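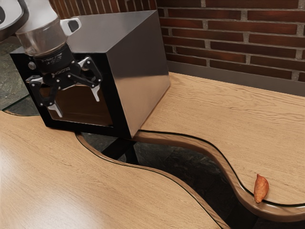
벽돌 벽 앞의 금속 오븐, 오른쪽 아래에 고구마 하나.

2024년 3월 5일. 공방 노트, 고구마 굽기.

오늘은 정말 좋은 날이었다! 지난번에 실패했던 저온 구간을 다시 잡았는데 단맛이 확 올라왔다. 먹자마자 데올린다(Deolinda Neves)를 불렀고, 데올린다는 한 입 먹고 말없이 반 개를 더 가져갔다. 기록을 잘 안 하는 편이라 손이 따뜻할 때 써 둔다. 중간에 순서가 왔다 갔다 해도 알아서 읽어 주세요.

재료부터. Tumley 농장 고구마, 작년 가을 수확분. 껍질은 주황, 속도 주황. 창고 온도는 13도로 계속 유지했다고 한다(기젤라가 전화로 확인함). 상자 아래쪽 것들은 꼭지 부분이 살짝 말라 있었는데 속은 멀쩡했다. 오히려 이쪽이 더 달다는 게 내 주장이고, 기젤라는 아직 안 믿는다. 다음에 위쪽 것과 아래쪽 것을 나눠서 구워 보기로.

굵기는 되도록 비슷한 것으로 골랐다. 지난번에는 이걸 대충 했다가 굵은 놈은 심이 남고 가는 놈은 바닥에 눌어붙었다. 길이는 제각각이어도 괜찮았다. 열은 결국 가장 가까운 껍질에서 가운데로 들어가니까 길이보다 굵기가 훨씬 중요하다. 알고 있던 얘기인데 직접 잘라서 단면을 보니 완전히 다르게 와닿았다. 심이 남은 단면은 가운데가 뿌옇고 분필 같았다. 잘 익은 쪽은 반투명하게 젖은 색.

씻기는 솔로만. 물기는 닦아 내고 실온에 두었다가 넣었다. 포크로 구멍 뚫는 건 이번에 뺐다. 구멍에서 시럽이 너무 일찍 흘러서 판 위에서 타 버리는 게 아까웠다. 터진 건 하나도 없었음. 그래도 급하게 온도 올리는 방식에서는 뚫는 게 맞을 것 같다.

이론 메모(새로 온 분들을 위해, 그리고 자꾸 까먹는 나를 위해).
고구마에는 베타아밀라아제가 원래 많이 들어 있다. 이 효소가 전분을 잘라서 맥아당을 만든다. 그런데 생전분은 단단하게 뭉쳐 있어서 효소가 거의 손을 못 댄다. 전분이 호화되어 풀어져야 일이 시작된다. 한편 온도가 너무 높아지면 효소 쪽이 먼저 망가진다. 그러니까 전분은 풀렸는데 효소는 아직 살아 있는, 그 좁은 구간에 얼마나 오래 머무르느냐가 전부다. 전자레인지 고구마가 싱거운 이유도 같다. 그 구간을 순식간에 지나가 버린다. 이게 나는 아직도 너무 재미있다. 설탕 한 톨 안 넣었는데 안에서 당이 만들어지고 있다니!

맥아당은 설탕보다 덜 달다. 그래서 수치로는 당이 많이 늘어도 입에서는 은근하게 느껴진다. 처음에 당도계만 보고 좋아했다가 시식에서 반응이 미지근했던 게 이것 때문이었던 듯. 향이 같이 올라와야 한다. 향은 마지막 고온 구간에서 나온다.

굽는 순서.
첫 구간: 찬 오븐에 넣고 낮게 시작. 심부 온도를 Dutasum 탐침으로 10분마다 읽어서 공책에 적었다. 온도가 올라가는 모양이 생각보다 완만해서 초반에는 지루할 정도. 데올린다가 이 시간에 반죽을 치자고 해서 옆 작업대에서 호밀빵을 시작했다(호밀빵 얘기는 따로).
둘째 구간: 심부가 원하는 온도에 들어오면 오븐을 더 내려서 버틴다. 여기가 지난번에 망친 곳이다. 그때는 다이얼만 믿었는데 실제 내부는 훨씬 높았다. 이번에는 탐침을 하나 더 넣어서 공기 온도도 같이 봤고, 다이얼은 그냥 참고로만 썼다.
마지막: 200도로 올려서 껍질을 말리고 향을 낸다. 이때부터 냄새가 달라진다. 처음엔 삶은 밤 비슷하다가, 조금 있으면 캐러멜, 그다음에는 군밤 껍질 탄 냄새. 마지막 냄새가 나면 이미 늦었다. 캐러멜 냄새가 복도까지 나올 때 꺼내는 게 제일 좋았다.

꺼낸 다음 바로 자르지 않기. 이번에 배운 것 중에 제일 큰 것. 김이 잦아들 때까지 망 위에 두면 껍질이 살짝 쭈그러들면서 속과 떨어지고, 시럽이 껍질 안쪽에 얇게 붙는다. 바로 자른 것은 수증기가 한꺼번에 빠져서 단면이 푸석했다. 같은 판에서 나온 건데 이렇게 다를 수가 있나 싶었다.

측정. 속살을 같은 무게의 물과 갈아서 거른 다음 당도계로 읽었다. 둘째 구간을 제대로 지킨 것은 17 브릭스, 처음부터 고온으로 밀어붙인 비교용은 10 브릭스. 희석한 값이라 다른 자료와 바로 비교하면 안 된다. 그리고 굽는 동안 물이 날아간 몫도 섞여 있다. 굽기 전후 무게를 재 놓고는 비교용 쪽 무게를 적은 쪽지를 잃어버렸다. 어디 갔지. 앞치마 주머니에 없음. 찾으면 여기 붙이기.

당도계 쓸 때 주의: 거른 액이 뿌여면 경계선이 흐릿하게 보인다. 커피 필터를 한 번 더 거치면 훨씬 낫다. 그리고 식혀서 재기. 따뜻한 채로 올렸더니 읽을 때마다 값이 흘렀다. 렌즈는 꼭 물로 닦아 주세요. 지난주에 누가 쓰고 그냥 둬서 끈적끈적했음.

시식 메모.
데올린다: 꿀보다 조청 같다, 끝맛에 살짝 구운 우유 느낌. 소금 조금 있으면 더 좋겠다.
기젤라(Gisela Fröhlich): 단맛은 좋은데 식감이 너무 무르다, 자기는 조금 포슬한 쪽이 좋다. 껍질은 바삭할 줄 알았는데 질기다고.
나: 최고. 식은 것이 따뜻한 것보다 더 맛있었다. 냉장고에 하룻밤 두면 어떻게 될지 너무 궁금하다.

기젤라 말도 일리가 있어서 품종을 바꿔 보고 싶다. 주황색 속은 원래 수분이 많고 부드러운 편이다. 밤고구마 계열로 같은 순서를 밟으면 포슬함이 남으면서 단맛이 올라갈까? 전분이 많으니 재료는 충분한 셈인데, 효소 활성이 품종마다 꽤 다르다고 하니 해 봐야 안다. Skirkov 쪽에서 흰 속 고구마를 소량으로 보내 줄 수 있다고 했다. 답장 보내기(내가 함, 내일 오전).

호일은? 물어보는 사람이 많아서 적어 둔다. 호일로 싼 것은 껍질이 축축하고 향이 약했다. 속은 촉촉해서 퓌레용으로는 오히려 편했다. 껍질째 낼 거면 안 싸기, 갈아 쓸 거면 싸도 됨. 종이호일을 판에 까는 것은 강력 추천. 흘러나온 시럽이 종이 위에서 굳은 조각을 떼어 먹었는데, 이게 오늘의 숨은 주인공이다. 쌉쌀하고 쫀득하고 사탕 같다. 이것만 따로 만들 수 없을까? 데올린다와 한참 떠들었다. 껍질 벗긴 고구마를 낮은 온도의 물에 오래 두었다가 짜서 졸이면 결국 고구마 조청이다. 엿기름 없이 자기 효소만으로 어디까지 가는지 보고 싶다.

Devadiga 빵집 건. 여름 메뉴에 차가운 군고구마를 넣은 빵을 해 보자는 얘기가 오가는 중이고, 6월에 첫 시식을 잡아 두었다. 그쪽은 굽는 시간이 긴 걸 제일 걱정한다. 빵이 다 나간 뒤 식어 가는 오븐에 넣어 두면 첫 구간과 둘째 구간이 뒤집힌 모양이 되는데, 시작 온도만 적당하면 되지 않을까. 우리 돌오븐으로 먼저 흉내 내 보기. 겉이 먼저 뜨거워지니까 바깥층 효소는 손해를 보겠지만 가운데는 천천히 따라올 것이다. 단면을 바깥층과 가운데로 나눠서 따로 재면 그림이 나올 것 같다. 이거 꼭 해 보고 싶다!

남은 고구마 처리: 반은 냉장, 반은 으깨서 냉동. 냉동 봉지에는 굽는 방식을 꼭 적어 두었으니 섞지 말 것. 껍질은 말려서 우려 보려고 식품건조기에 넣어 놨다. 차가 될지 그냥 흙물이 될지는 모른다.

다음에 할 것
위쪽 상자와 아래쪽 상자 비교
둘째 구간을 더 길게, 나머지는 그대로
굽기 전후 무게를 이번에는 공책에 바로 적기
냉장 하룻밤 뒤 당도와 식감
흰 속 고구마 도착하면 같은 순서로
식어 가는 돌오븐 시험, 탐침은 가운데와 껍질 바로 밑에 하나씩

탐침 배터리 거의 다 됨. 서랍에 여분 없으니 나가는 사람이 사다 주세요. 호밀빵은 내일 아침에 굽는다.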